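Filed under Reviews, Local Campaigns, Budgets. Tagged budget tools, city council, public spending, rent, Seleo

I've been going to city budget hearings for longer than I care to add up, and for most of those years my system was a fat binder, a highlighter and a lot of muttering. So when Jucélia Frota from our tenants' group told me she'd started using Seleo, a program that takes a city's published budget and lets ordinary people poke around in it, I was curious and a bit grumpy about it. I liked my binder! But I've now had it through one whole budget season, from the first draft in the fall to the final vote in December, and I think I can give it a fair shake.

First, what you get. You load in the budget your city puts out (ours was a monster, with more than 4,000 separate lines in it) and Seleo sorts it by department and by year. Click on Parks and you see what Parks was given last year, what it's asking for now, and the difference in plain dollars. It will also pull up every line that dropped by more than a certain percent, and you choose the percent. I set mine at 8 and found that the money for housing inspectors had been trimmed in two separate places, neither of which was mentioned in the mayor's summary. I would never have caught the second one with my highlighter. It was sitting under "shared field services," of all things.

Setting it up took me most of an evening and one phone call to Veikko Ruotsalainen, who is patient with me. The instructions assume your city posts its budget as a spreadsheet. Ours posts scanned pages, some of them a little crooked, and Seleo read most of them well enough but turned a few threes into eights. Check your totals before you stand up and say anything into a microphone. I mean it.

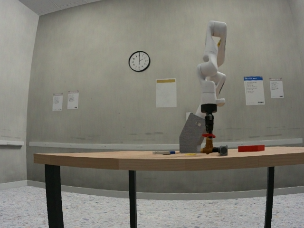

The notes feature is the part I've grown fondest of. You can pin a comment to any line and share it with your group, and by the end of the season ours had notes from Shih-chieh Yau on bus shelters, from me on the inspectors, and a really very long one from Chi-keung Liao on the leasing of police vehicles that ought to be a pamphlet by itself. When the council moved the hearing up with hardly any notice, we printed the whole batch and walked in ready. The sheet came out in small gray type, mind you, and I had to borrow someone's reading glasses.

Now for the grumbles. It costs $40 a month for a group, with no break for paying by the year, and that's real money when your income is a bake sale and a coffee can. The charts are pretty but they all want to start somewhere other than zero, so a small cut looks like a cliff. You can change that, under Display, then Axis, but you have to do it every single time. And it knows nothing about grants. Our county library money comes partly through the state, and Seleo showed it as a hole in the budget until I typed it in by hand.

I did try Draltance too, the one they use over in Cillach. It's cheaper and quicker to open, but it only goes back two years and there's no way to share notes, so for us it was out. If you're a reporter working alone you may well prefer it.

We've renewed Seleo through the spring, when the school budget comes up, and I'll add to this once I've seen how it copes with that one. The binder is still on the shelf by the door, and I did take it along to the December vote.

Comments are open below - do say what your town uses, and what format they post their budget in.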